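4.2 搬迁之后的手上活计

在进入本节的讨论之前,我们想先交代一下这些访谈是怎样慢慢展开的。达蒂恩(Datine)的老街坊大多在织袜厂关门之后迁到了多德科姆(Dodcombe),我们最初只打算问他们搬家的经过,谁知聊着聊着,话头总会转到手上的事:补袜跟、绕线团、剥豆子、给孙辈改裤脚。起初我们还客客气气地把话题往回引,后来索性放下提纲,由着老人家们讲下去,这一节的材料便是这样攒起来的。

按照 Sedgwick 早先提出的说法,家务中的细碎手工可以分作“有人等着要的”和“没有人等着要的”两类。我们在编码时沿用了这一区分,只是很快发现,同一件活计常常在两类之间来回挪动。一位受访者说,她从前给丈夫补袜子,是赶着上工要穿;如今袜子便宜得很,她照样补,一边补一边听广播,补好了就收进抽屉里。她讲这番话时语气很平常,我们却在整理录音的那个下午反复听了好几遍。

问卷部分共发出1000份,收回有效问卷330份。问卷里有一题请填答者写下“最近一次坐下来用手做的事”,答案长短不一,有人只写“择菜”,也有人密密麻麻写满了背面,连线是从哪家铺子买的都交代得清清楚楚。我们对这些答案逐条做了归类,归类标准见附录二。

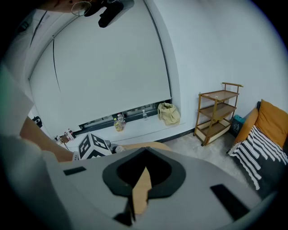
图7 手与物

归类的过程比预想的要费神。譬如“收拾桌子”算不算手上活计,几位编码员争论了许久,最后决定看填答者自己是否提到了手的感觉:提到“摸着光滑了”“手酸”之类的,便算;只说桌子干净了的,暂且不算。这个办法当然有它粗疏的地方,不善言辞的人难免吃亏,我们在解释结果时也尽量把这一点放在心上。

值得多说几句的是搬迁前后空间上的变化。达蒂恩的旧屋多半有一个临街的窗台,老人们习惯坐在窗边干活,路过的人停下来说两句闲话,活计也就带上了几分应酬的意思。多德科姆的新居窗户开得高,又朝着后院,坐下来便看不见人。有受访者把椅子搬到了楼道里,也有人改到古斯曼(Guzmán)面包房的长凳上去织东西,一坐就是半个上午,店里的人也由着她们。在35次深度访谈中,窗台被提起的次数远远多过我们原先设想的厨房,这一点与迪洛拉(Dillora)项目的早期报告颇有出入。那份报告把厨房当作手工记忆的中心,或许与当地住宅的格局有关,我们手头的材料还不足以作出判断。

另一处出入在于收入。迪洛拉的研究者倾向于认为,家境宽裕之后手上活计会自然减少,而我们的受访者里,境况较好的几位反倒做得更勤。其中一位为了一床拼布被子前前后后剪了1600块布片,问她打算送给谁,她想了想,说还没有想好。依照前面的两分法,这床被子应当归入“没有人等着要的”一类,可是她每逢邻居来串门都要摊开来给人看,听人家评点配色,回头再拆掉几块重缝。由此看来,“等着要”的未必是物件,也可能是做物件时那一点来往。

我们无意就此推翻 Sedgwick 的分类,她的框架在整理问卷时给了我们极大的帮助。只是若要用它来讨论搬迁后的老年生活,恐怕还得在两类之外留出一些余地,容纳那些做给人看、做着等人来的活计。下一节将转向受访者保存下来的工具与针线盒,并说明它们在搬家时是如何被挑拣、转送或留下的。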